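Seltora Open Day - Frequently Asked Questions

When is the open day?
2020-12-18, at the Ondby lab. Capacity is 75 visitors.

What will be demonstrated?
Plate handling on a simulated deck. The gripper moves plates between labeled positions, and Sneha Semwal explains each command as it runs.

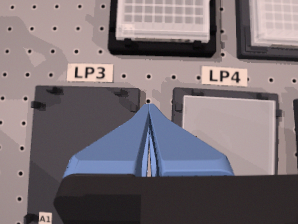
Visitors may also submit their own move list - plain text, one move per line, 313 lines at most. Lists with undefined positions are rejected.

Is the physical robot running?
No. The demonstration is simulation only. Hardware sessions resume in May.

Do I need programming experience?
No.

Who answers technical questions?
Oluf Overgaard, room 273.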